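Văn, on the upper level of the Lullesgate arcade, now opens for breakfast at 8 on weekdays. The menu is brief and the kitchen keeps to it. The rice porridge with ginger was well seasoned, and the drip coffee arrived promptly. Service was courteous throughout. Patrons using public transit should take the 76 bus, which stops opposite the arcade. Reservations are not accepted before July.

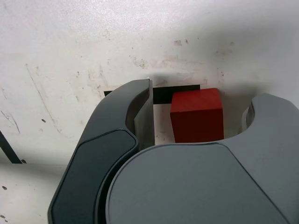
Kiều Hứa
The porridge sells out early on Saturdays, so go before ten.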